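**Lakshmi Chettiar** · October 20, 2019

**1/** Good morning, compost and char friends! I promised a long one about charging biochar before it goes into the beds, and I finally have my notebook and my coffee in the same room, so settle in. I've been burning prunings since June and I have opinions.

**2/** Quick background for new folks: fresh char is hungry. Put it straight in the ground and it can grab nitrogen your plants wanted (ask my sad, yellow chard at the Mustulstead plot, bless its heart). So you "charge" it first, meaning you let it soak up nutrients somewhere else. 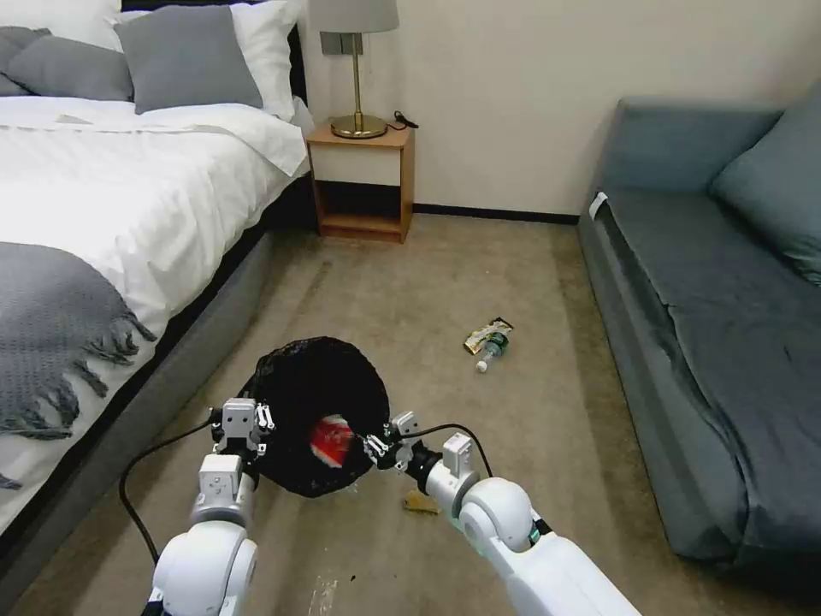
I tried three ways of doing that this season, all with char from the same pile of apple and hazel wood, crushed to pea size or smaller. I did the crushing between two old boards, and I'd recommend damp char and a mask for that part, please and thank you.

**3/** Batch one went into the compost heap, layered in with kitchen scraps and grass clippings. It takes the longest, and it's my favorite by a mile. The heap smelled sweeter than it has in years and I hardly had to turn it.
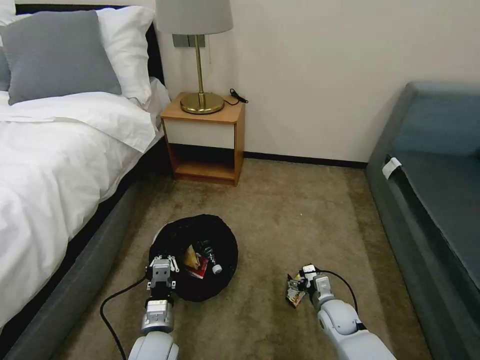

**4/** Batch two sat in a bucket of nettle tea. 13 days, lid on, stirred whenever I remembered. It works fine, but oh my goodness, the smell! My neighbor over the fence in Brusville was very gracious and I gave her a squash.

**5/** Batch three got worm castings and a little water. I weighed this one because somebody asked me to last time: 749 grams of dry char went in, and after soaking and a good drain it came out at 1,161 grams. That's a lot of liquid held in something that looks like driveway gravel. 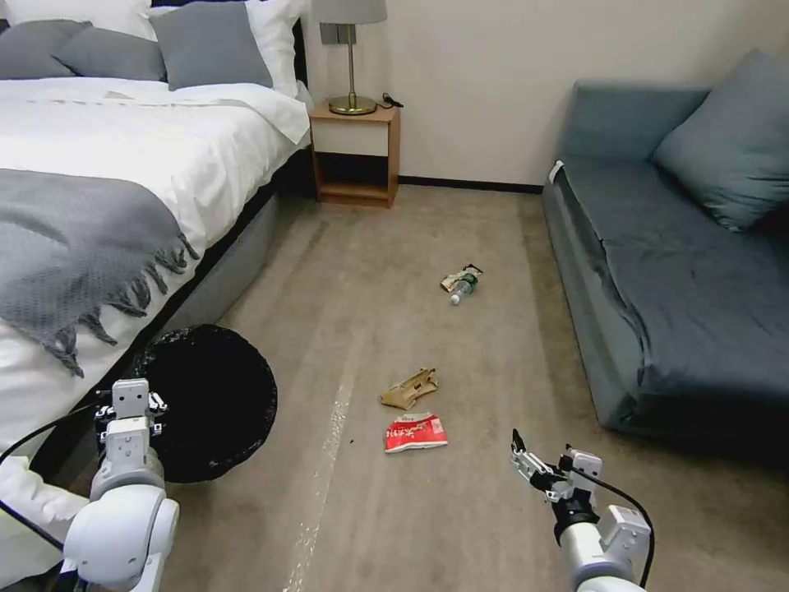
**6/** Now, the beds. I used one part charged char to ten parts compost, forked into the top few inches. The kale is happy everywhere. The leeks seem happiest with batch one, though that bed also gets the best light, so take it with a pinch of salt.

**7/** A few of you asked about Farnanik, the growers' swap over the hill. Yes, they'll trade char for seed potatoes, and yes, it's good stuff, though chunky. Sift it. Mine had pieces as long as my thumb. 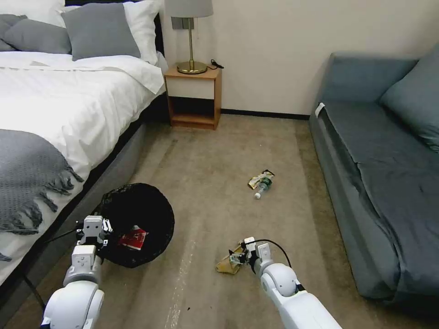 I'm saving the coarse bits for the bottom of the big pots, where they seem to drain nicely and don't bother anybody.

**8/** Next up is a pH test, since my soil was already on the sweet side and char can push it further. I'll post the numbers once I have them. If you've got acid soil and want to compare notes, holler, I'd love that!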